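Ronska – datos de agarre de telas

Proyecto de curso del club de robótica de Tilumstead. Grabamos a mano, con pinza, tareas de recoger y doblar telas en casas de alumnos.

Contenido
- 519 episodios, 80 de ellos reservados para validación
- 2 dedos por pinza, sin sensor de fuerza
- etiquetas en español, una por episodio

Uso
Descomprimir en datos/ y lanzar el script de carga. Con menos de 2000 pasos el modelo base no aprende a soltar.

Muestra
Pañuelo azul marino estampado, agarrado por un pliegue:
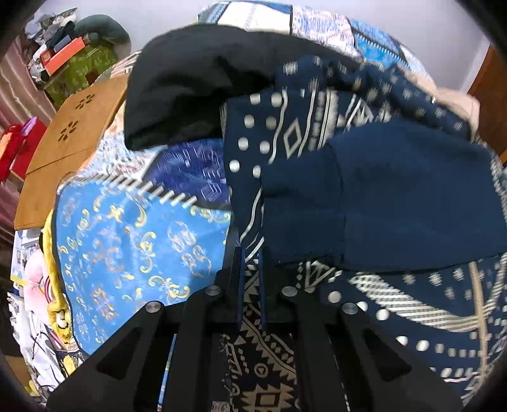
Contacto
Adjoa Essien – dudas y errores de etiquetado, hasta noviembre.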